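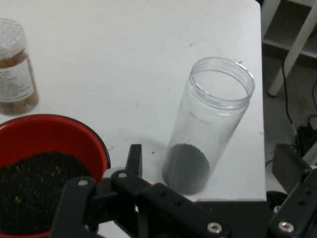 The Zindmont money came through in October, and by then I'd been at the Ulluvent Institute long enough to know that money coming through meant I'd be on a bus.

Our director had this idea that we should measure hardship in the valley all over again, from scratch, with a new questionnaire. The old one asked what people earned. The new one asked what they went without. It had 290 questions. I said that seemed like a lot to ask somebody who'd been up since dawn, and he said the Standance people had tested it and respondents found it engaging. I've never met a Standance person. I picture them all very rested.

So off I went to a town called Org with a suitcase, a box of forms and a list of 30 households, picked by a computer so it would be fair. I was given 11 days. Joelle Khoury drove me up from the bus stop in her truck. She ran the savings club there and had agreed to introduce me around, and she read the questionnaire at stop signs, which made me nervous.

"Question 41," she said. "In the past year, has any member of the household been unable to host guests in a manner they consider appropriate?"

"It's about dignity," I said.

"You're staying with Leonor," she said. "Ask her that one. Go on. I'd like to be there."

Leonor Garcia was number 2 on my list, and yes, you aren't supposed to sleep at a household you're interviewing, but the guesthouse had closed the winter before and she had a spare bed. She was seventy-something and walked faster than me. First night she gave me soup, bread, then more soup, and when I reached for my forms she put a blanket on my lap, on top of the forms, and went to bed.

I did the other houses first. You get a rhythm going. Do you own a radio, do you own a second pair of shoes, have you borrowed from a relative, have you borrowed from a person who is not a relative. People were nice about it! One man answered everything in order and then asked me the same questions back, and I found out I had borrowed from a relative three times that year and hadn't hosted anybody in an appropriate manner since college. He wrote my answers on the back of a feed bill. I think he felt bad for me — he gave me eggs.

By the end of it I had every form but one. I sat down at Leonor's kitchen table and said we really had to do this now, and she said fine, but she was going to shell beans.

We got through the roof and the water. We got through meals. Question 41 came up and I mumbled it, and she kept shelling.

"No," she said. "Write no."

Then came the debts, and she stopped. She wiped her hands and told me that the year her husband was sick she'd borrowed from eleven different people, a little from each, so that it wouldn't be too much for anyone. She could still say who and how much. She'd paid back all but one, a woman named Inés, who had moved to the coast and left no address. Every month for nineteen years Leonor had put something aside for her. It was way past the original amount by now.

"So is that savings or is that a debt?" she asked me. "I never know what to tell the club."

I looked at the form. There was a box for savings and a box for debt, and a little arrow that said if yes to either, go to 206. I told her I'd have to ask the office.

"Ask them," she said. "I'd like to know."

I did ask. I wrote it all out in an email, dated 2018-11-20, because I still have it, and the director wrote back that evening. He said to code it as savings. Then he wrote again an hour later and said debt. In the morning there was a third one asking whether she might be dropped from the sample, given that I'd been sleeping in her house, which he had only just understood.

Joelle took me back down to the bus. She wanted to know what the office said, and I told her, and she laughed so hard she had to pull over. Then she asked if I had a last name for Inés. I did, it was on the form, under Other, Specify. I'm not allowed to give that out. I read her the page, slowly, while she hunted around in the glove box for a pen.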